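June 21, 2022

Spent most of the day on the handling rules for the Endex cell. Maricel Sarmiento wants them to fit on 3 pages. The draft had eleven.
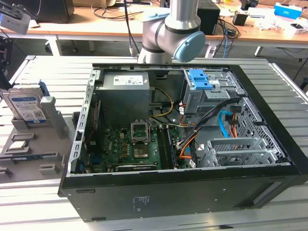 Tower open, socket lever up, parts still in the tray.

First rule stays as it was: drive, CPU and memory each have their own pocket, and nothing goes in the tray that isn't on the build sheet. Kieran Oakley asked for a speed limit near the socket. We settled on 300 mm per minute — slow, but I can live with it.

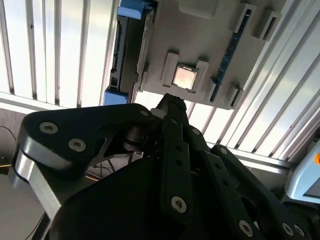 Force limits took up the afternoon. In-ho Son thinks one number should cover every part and I don't agree. Memory has to be pushed into its slot and a CPU must never be pushed at all. With the chip and the module sitting that close together on the board, I want the limit switched per part and logged. He'll think it over.

Drives are held by the caddy, never by the bare case. No argument there. 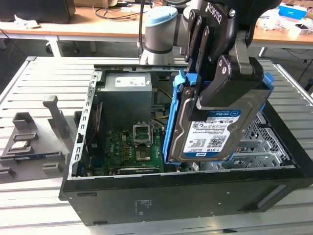

Left for tomorrow

Wrist strap wording. Call Ritov about the mat.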